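Pendthorpe gallery: wrist view and masking

Page maintained by Junaid Talpur. Last edited 9 Aug 2025.

Pendthorpe is the perception and control layer that runs between the wrist cameras and the arm drivers. It takes raw frames, removes the parts of the image that belong to the robot, passes what is left to the segmenter, and hands object candidates to the planner, Trerkik. Logging is done by Resach. The gallery goes with the masking chapter of the manual and uses the same terms. Captions run longer than a line where a setting needs explaining.

Frame timing
Frames are stamped at the driver, before decoding. Joint states are stamped by the arm controller on its own clock, and the offset between the two is estimated at start-up and again whenever the arm is idle. The frame buffer holds 65 ms of history. If the nearest joint state is older than that, the frame is marked stale and Trerkik ignores it. Earlier releases interpolated across the gap, which gave smooth plots and bad grasps.

Self-mask
The mask is rendered from the arm model at the stamped joint angles, then grown by a margin set in pixels. Anything inside the mask is treated as robot. The margin is per link. Fingers get a small one, housings a larger one. A single global margin was tried in the first version and swallowed any object within a finger's width of the tips. The per-link table is in mask_links.conf and is reloaded without a restart.

Camera calibration
Magsi does the hand-eye calibration and writes the result to a file which Pendthorpe reads at launch. Check the residual before you check anything else. A camera that has been knocked gives a mask edge displaced in one direction along every link, while a joint offset gives an error that grows towards the fingertips. The two are easy to tell apart in the overlay if the arm is moved slowly through a full wrist rotation.

Second arm
When two arms share a table, each needs the other in its mask. Pendthorpe subscribes to both joint streams and renders both models into each view. If the second stream drops, its mask freezes at the last pose and the status line turns amber. Grasp execution continues by default. Set hold_on_peer_loss to true to stop it. Areeba Kakakhel would like that to be the default and she is probably right, but changing it breaks the replay tests, and those come first.

Depth near the lens
Parts close to the camera are out of focus and return no usable depth. The near clip discards them. Do not raise the near clip to hide flicker at the fingertips, as it also removes objects already held. Use the temporal filter on the finger links, window length 3, and leave the clip alone.

Replay set
The regression set holds 327 recorded episodes, of which 104 involve objects smaller than the finger width. Results are reported separately for that subset. Small objects make up most of the remaining failures and an overall score hides them. Each Resach entry stores the frame, the rendered mask, the candidate list and the planner's choice, so a failed episode can be rerun from any stage. Run the segmenter on its own first. If its output matches the stored candidates, the fault is in the planner or its settings.

Candidate merging
Two candidates are merged when their outlines touch and their colour histograms agree. For identical small parts this is the wrong rule, as adjacent parts always agree in colour. The part class now carries a merge flag, off for rings, washers and nuts. With the flag off, touching parts are split on outline curvature. This costs a little time per frame and has not caused a missed deadline on the current hardware.

Known faults
The overlay tool draws the mask one frame late when playback is paused and stepped backwards. Exported logs are correct.
Changing the margin table during a grasp applies it at once. It should wait for the grasp to finish.
Thin flexible items, such as string or cord, are often reported as part of whatever they touch. There is no class for them yet.

Small rings beside the fingers
The occlusion test in Pendthorpe asks how much of a candidate's expected outline lies behind the self-mask, and lowers its score in proportion. It was tuned on single parts in open space, where the housing covers little of the target. From the wrist the housing takes up the centre and right of the view, and of the three orange-gold rings near the fingers the one furthest right is tucked behind its lower part. That ring should stay in the list with a reduced score. The other two have thin tan and brown strands around them where they meet the fingers, so the string fault listed above applies: check the candidate outlines by eye before trusting the grasp centres. The beige pad at bottom left is heavily blurred and needs an entry in the mask table, with a wide margin. Scratches on the dark table top fall below the contrast threshold at the default setting. Lower it and they come back as candidates.

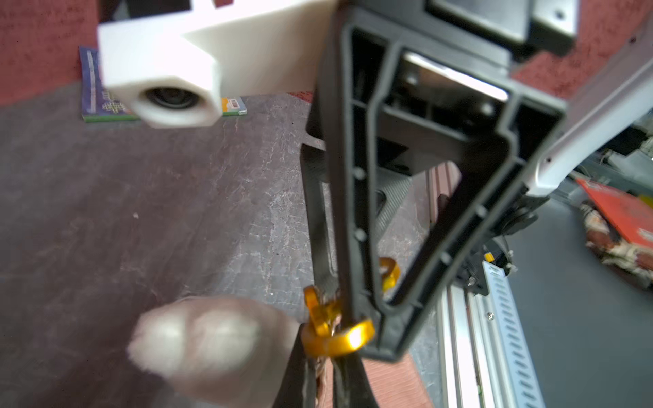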